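To: residents-announce
Date: 2018-11-07
Subject: Re: Electrical safety in the Domholm residence halls: revised rules

The Housing Office thanks all subscribers who replied to the notice on the revised electrical rules. Several of the points raised concern the limit on power strips, and this message answers them together. The paragraph that drew the most comment is quoted below for those who have joined the list more recently.

> Each study bedroom may have no more than 2 power strips in use.
> A strip must be plugged directly into a wall outlet. It may not
> be plugged into another strip or into an extension cord. Strips
> without a visible safety mark will be removed at inspection and
> held at the front desk until the end of the term.

The rule applies to all 395 rooms in Domholm and Grornonmont. It does not apply to the Durnthorpe annex, where the wiring is the responsibility of a separate landlord and a separate notice has been issued.

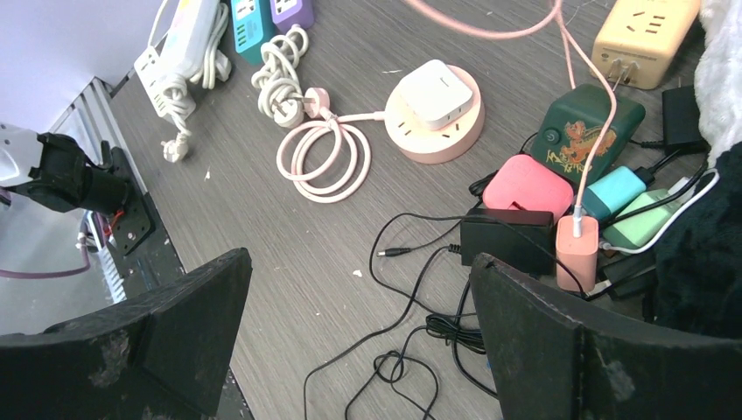 Oral House residents' desk: We understand the reason for a limit, but the older rooms on our side have a single double outlet, and it is behind the bed. A lamp, a laptop and a phone use it up at once. Could the office say whether a longer cord would be allowed in those rooms only?

The office has considered this request. A resident of an older room in Oral House may apply for one heavy-duty strip with a longer cord, to be supplied and tested by Maintenance. There is no charge. Applications should be made at the front desk and will be answered within 19 days. Personal extension cords remain prohibited in these rooms.

Residents are also reminded that large plug adapters count toward the load on a strip. An adapter that covers a neighboring socket, or that sits unevenly in its own, should be moved to a wall outlet.
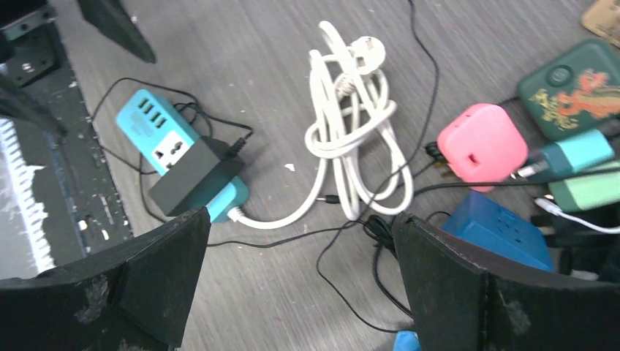
Inspections and items held

Inspections will begin once every hall has received 30 days' notice. Staff will knock, wait, and leave a written record if no one is present. Items removed will be tagged with the room number. Anything not claimed by the end of May will be sent for recycling.

Phone and tablet chargers are permitted in all rooms and do not need to be registered. Space heaters, hot plates and electric blankets are not permitted in any hall.
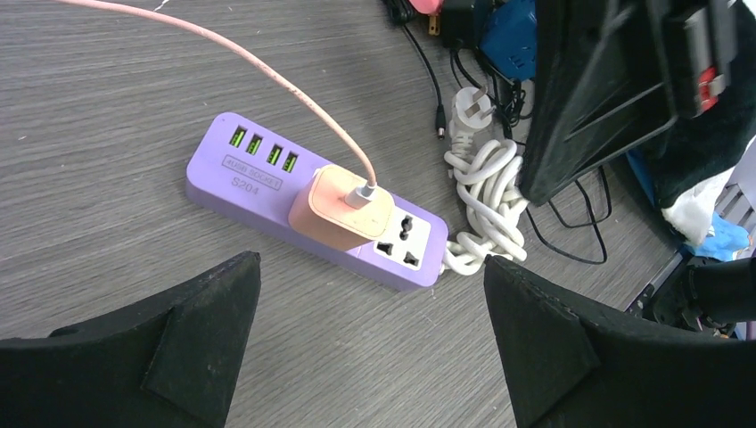 Photo: Housing Office, Domholm

Replies to this message go to the whole list. Residents who wish to raise a matter about their own room should write to the Housing Office directly and include the hall and room number.

Housing Office
Domholm Residence Halls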